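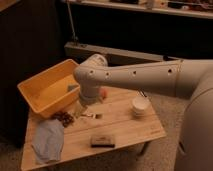 Table basse et bac de rangement, poste de tri du site Drinent.

Appel à participants : étude sur le rangement de petits objets ménagers

Dreseo recherche 22 personnes pour une étude portant sur le tri et la mise en bac d'objets courants sur table basse. L'étude est conduite pour le compte de Zoderska, fabricant de contenants de rangement. Responsable scientifique : Purificación Miranda. Encadrement des séances : Iñaki Marín et Niall Rutherford.

Objet de l'étude
Comparer l'ordre dans lequel les participants débarrassent une surface encombrée selon la nature des objets : pièces rigides, textiles non pliés, matières en grains. Les variables relevées sont la durée, le nombre de reprises et la position finale des objets dans le bac.

Déroulement
Chaque participant effectue 3 séances de 25 minutes. La hauteur de la table est fixe. Le bac reste ouvert et peut être déplacé ou pivoté par le participant. Les textiles sont à plier avant dépôt, sauf consigne contraire. Les grains renversés sont ramassés à la main ou à la pelle, selon la série. Une pause est prévue entre deux séries.

Profil
Être majeur. Pouvoir travailler assis ou à genoux devant un plan bas. Absence de douleur au poignet ou à l'épaule au moment de l'inscription. Gauchers et droitiers acceptés. Bonne compréhension du français écrit, les consignes étant remises sur fiche. Les salariés de Zoderska ne peuvent pas participer.

Indemnité
300 euros pour la participation complète, versés par virement après la dernière séance. Toute participation interrompue est indemnisée au prorata des séances effectuées.

Candidature
Adresser un message à Kyu-ri Ban, bureau des études, Dreseo, en précisant : âge, main dominante, disponibilités en journée. Date limite de réception : 30/8/19. Les candidats non retenus seront inscrits, avec leur accord, sur la liste de la série de janvier.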